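Search this site Search Go

How to check a number that a politician said

In this page I explain how I check a claim about public money or voting when I hear it in a speech. I learned the method while working for the local news site Rivadeneyra, and my editor there, Consolacion Bautista, still uses it.

First, write down the exact words. Do not trust your memory or a headline. If the candidate said "the town spends 2,000 dollars for each student," you must know if the word was "spends" or "will spend." Find the recording and listen 2 times.

Second, ask the campaign office where the number comes from. Send a short and polite email, and give them 48 hours to answer. Save the answer also when it is not useful.
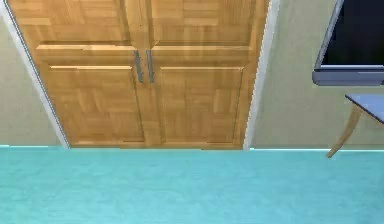
Third, look for the original table. A newspaper article is not a source, it only repeats a source. Budgets are normally on the website of the town or the state, often in a long file. Check the year on the first page, and check if the amount is planned or already paid.

Fourth, compare the same things. A total for a big town and a total for a small town say very little. Divide both by the number of residents, or calculate them for every 100 voters if the claim is about an election.

At the end, write your result in two or three sentences and put the link to the table. If you could not find the table, write this too.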